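Unit 8. Segmenting Demonstrations for Policy Learning
Course notes, revised 25 Oct 2021
Instructor: Yatziri Ochoa. Laboratory sessions: Thijs De Bruijn

8.1 Purpose
A recorded demonstration is a continuous stream of gripper poses, jaw widths and camera images. Before training, the stream is divided into segments that each carry one label. Students will write the segmentation step of the Nalla pipeline and test it on the glove-sorting set, which contains 586 demonstrations.

8.2 Labels
Four labels are used: approach, grasp, transfer and release. A segment begins at the first sample in which its condition holds. Grasp begins when jaw width stops decreasing while the jaws are over an item. Width alone is not sufficient — a folded cuff and a single layer of knit fabric can give nearly the same reading.

8.3 Two-handed recordings
Each hand is segmented separately, and the two label tracks are then aligned by timestamp. One hand may remain in approach while the other is in grasp. Do not merge the tracks before alignment. The Kiludine loader returns them as separate arrays, left first.

8.4 Smoothing
Apply a median filter of 17 samples to jaw width. Segments shorter than 400 milliseconds are joined to the preceding segment, except for release, which is kept at any length.

8.5 Submission
Submit the script and one page of notes on three segments where your labels differ from the reference. Reading: the Opoku handout on contact events, sections 1 and 2.
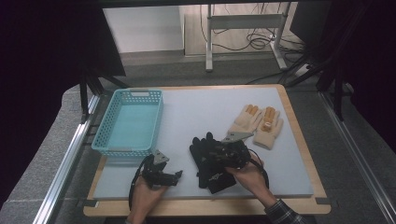 Figure 8.1. Glove task, right gripper on the black glove.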